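Hestari cloth

Hestari cloth is a plain-woven cotton cloth made in the town of Hestari and in the villages of the Sastari valley. It is used mainly in the home, for bed covers, table covers, wraps, curtains and wall hangings. It is woven fairly loosely, has a soft feel after a few washes, and is usually dyed in a single pale colour. The name covers both the hand-woven cloth and the later mill cloth, although the two differ in width and in the way the edges are finished.

Name

In the valley the cloth is simply called "house cloth". The name Hestari cloth came into use among traders, who bought it at the town's market and needed a word to tell it apart from the heavier twill sold further down the river. Older price lists also use the name Sastari cloth. Some writers treat this as a separate type, but the surviving pieces sold under the two names do not differ in any regular way.

History

The earliest known mention is in a market toll list of 1495, which sets a charge for each bale of "thin house cloth" brought through the east gate of the town. Weaving was at that time winter work. Farming families grew little cotton of their own and bought yarn from carriers who crossed the valley after the harvest, mostly in October. The finished cloth went back to the same carriers in spring.

A survey of the valley made before the first mill opened counted 338 working looms. Most of them stood in ordinary houses, and few families owned more than one. The looms were narrow, and a bed cover had to be sewn together from two or three lengths.

The Menzies mill opened on the lower bank of the river and brought in wide power looms. Its cloth needed no seam down the middle and sold for less than the hand-woven kind. Hand weaving fell away quickly in the lower villages. In Anuleo, at the head of the valley, the road was poor and yarn still came by cart, and weaving at home went on for much longer. The mill closed after a fire in its dye house and was never rebuilt. Part of the weaving shed is now a seed store.

Weaving and finish

The cloth is a simple over-and-under weave with the same yarn used in both directions. Hand weavers beat the weft lightly, which leaves small gaps between the threads and gives the cloth its drape. Mill cloth is more even and slightly stiffer when new. On hand-woven pieces the selvedge is made with a doubled thread at each side. Mill pieces were cut and hemmed.

New cloth was soaked overnight, wrung by hand and dried flat on grass. This shrank it, chiefly along its length, and sellers were expected to say whether a piece had been soaked. Disputes over unsoaked cloth appear often in the records of the town market.

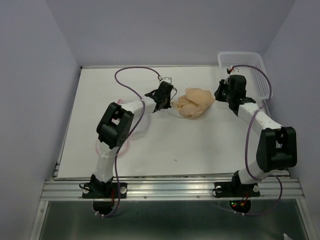
Folding and storage were treated as part of the craft, and buyers judged a piece partly by how it fell when it was let drop on the table. A good cloth was said to settle in soft, rounded folds and to shake out with few marks. Heavy or starched cloth stands up in sharp ridges. The peach-coloured cloth shown lies in the loose, rounded kind of heap, with a broad smooth part on one side and deeper creases on the other. Creases left in for a season were hard to remove, and families who kept their covers in chests refolded them along fresh lines at each change of season. Rolling the cloth round a pole was also common, mainly in shops.

Colour

Most Hestari cloth was sold in pale colours. Weak dye baths were cheap, and the second and third use of the same bath gave tints that buyers came to prefer over the strong shade of the first. Peach, straw, pale grey and a washed-out green were the usual ones. Peach came from madder used a second time, sometimes with onion skin added. The dyers of Anuleo were known for a greyer version, which is put down to the iron in the village spring.

Patterned cloth was made in small amounts. It normally had a stripe at each end – never in the middle – and was kept for weddings and for covering the dead. Printed cloth was tried at the Menzies mill for a few years but sold badly in the valley itself.

Use in the home

Houses in the valley were sparely furnished, and cloth did much of the work that furniture did elsewhere. A sleeping place was marked off with a curtain. Clothes and bread were kept in wraps hung from pegs, and a cover was spread over the table when guests came in. A worn bed cover was cut down into towels, and towels into cleaning rags.

Hangings were put up in the colder months against the outer walls. They kept off draughts and stopped the lime on the wall from rubbing off on clothes. In summer they were taken down, washed and stored, and the walls were given a new coat of white. Bare white walls came to be linked with the warm season, and many households still leave at least one room without hangings at that time of year.

Valley walls were seldom perfectly smooth. The lime was brushed on sideways with a wide grass brush, and sand or soot in the mix could leave dark points in the finished surface. Householders did not usually treat these as faults. Marks at shoulder height were covered by moving a hanging along its rail. 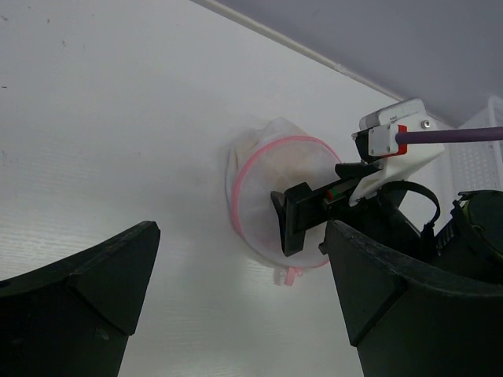

A plain white wall with a faint horizontal grain and small dark specks.

Care

Hestari cloth can be washed in warm water with ordinary soap. The pale dyes fade in strong sun, and pieces are best dried in shade or indoors with the windows open. Hand-woven cloth should be pulled gently into shape while damp, first across and then along. Ironing flattens the weave, and older owners tend to avoid it except for table covers. Moths do not attack cotton, but damp chests cause brown spotting that is difficult to wash out. Loose threads at the selvedge should be worked back in with a needle and not cut.

Present day

Hand weaving continues on a small scale in Anuleo, where 3 workshops take orders. Most of what they make is bought within the valley. Cloth of a similar weight and colour, woven elsewhere by machine, is also sold in Hestari, often under the same name. A local rule that came into force on March 27, 2020 allows the words "Hestari hand cloth" only on pieces woven in the valley and finished with the doubled selvedge. The rule does not apply to mill cloth or to second-hand goods.

Old pieces from the Menzies mill are collected, mainly for their labels, which were woven in red and sewn into one corner. Few hand-woven covers from before the mill survive whole, as most were cut up when they wore thin.

See also

Plain weave
Selvedge
Limewash
Madder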